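Packing the Semville Snack Boxes: Gallery
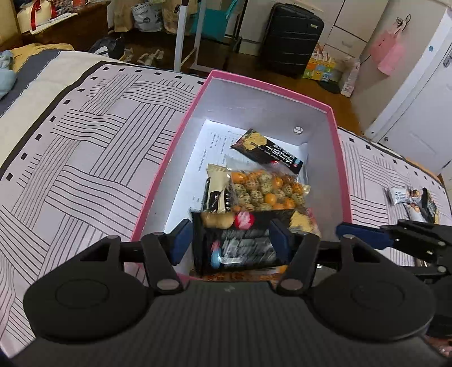
Pink box during filling. Cookies or wafers in a tray pack, coated peanuts, crackers and printed sheets.

The Semville snack boxes go out each September to people who have moved away and still want food from the shops they grew up with. This page covers the dry goods box, in the shoebox format. Notes are by Cristóbal Arancibia, who also keeps the packing list. The tins and drinks have their own page, because they ship in a different carton and under a different weight limit.

The pink box is the standard one for this size. It has pink rims and a white interior, and the white makes the contents easier to check before the lid goes on. A round silver-gray fitting is set in the inner wall at the far end. Keep sharp pack corners away from it.

Box and carton

The box is not a shipping container. It travels inside a plain outer carton supplied by Okeke, with padding on all six sides. Without the outer carton the corners crush at the first sorting stage and the lid lifts. We tried tape on the lid for one season and stopped, as it pulled the color off the rim when the recipient opened it.

Target weight for the filled box is 2,000 grams. Most dry goods boxes come in well under that. The one logged as Flirkurness 4 closed at 741 grams before the outer carton, which is normal for a box of cookies and crackers with one bag of nuts.

Paper layer

Printed sheets go in first, flat on the bottom. They stay under the food so that they arrive without creases. The set consists of the contents list, the ingredient translations and a return slip. Use plain white paper and a small type size. Larger type runs to extra pages and the stack starts to bow in the middle.

Do not fold the sheets to fit. If a sheet is longer than the box, trim the bottom margin.

Tray packs

Cookies and wafers in a tray are the easiest item to place and the easiest to damage. The tray protects the base and does little for the top, where there is only the wrapper. The pack in the picture has a black tray-like base and a clear wrapper, with a round red label near the upper left and a smaller light blue one lower down. The rows are visible through the wrapper, so broken pieces can be found without opening anything.

Tray packs go in late, face up, with nothing heavier on top. Two tray packs may be stacked if the lower one is the stiffer of the two.

Nuts

Coated peanuts are dense and shift during transport. The bag in this box is clear and holds two kinds, one with an orange coating and one with a pale coating speckled with dark seeds. Place the bag low and flatten it by hand until the nuts are spread evenly. A bag left in a ball will work its way into the crackers.

Allergen note: any box with nuts gets a second slip taped to the outer carton. The contents list alone is not enough, as it can only be read after the box has been opened.

Biscuits and crackers

The black pack with the white and gold Chinese characters has a tan biscuit shown on the front. It was laid on the diagonal across the papers. A diagonal pack leaves two corner spaces, and these take small items well. The beige pack with the dark label band stands to the left of the peanuts.

Yellowish crackers in a clear wrapper are at the right. Crackers are the most fragile item on the list. They should have a side wall on one side and something soft on the other.

Work surface

Any flat surface will do, including a bed, as here. A duvet has some give, which is useful when a pack is dropped, but the box has to be moved to a table for weighing. Scale readings taken on bedding are not reliable and should not go in the log.

Closing the box

Check the contents against the list in the order printed. Fill gaps with tissue until nothing moves when the box is tilted 45 degrees each way. Do not use loose foam pieces. They cling to the wrappers and end up all over the recipient's floor.

Write the box number on the underside in pencil. Felt pen shows through on the white interior.

Log entries for this size

Flirkurness 3: 562 g, crackers and wafers, no nuts
Flirkurness 4: 741 g, mixed, nut slip required
Avero 1: 3,388 g, over limit, split into two boxes

The Avero 1 weight was taken with the outer carton on, which is the wrong way to do it, but the box would have been over in any case. Both halves were relisted under new numbers.

Corrections to the packing list go to Cristóbal before the end of September. Please include the box number and the line to be changed.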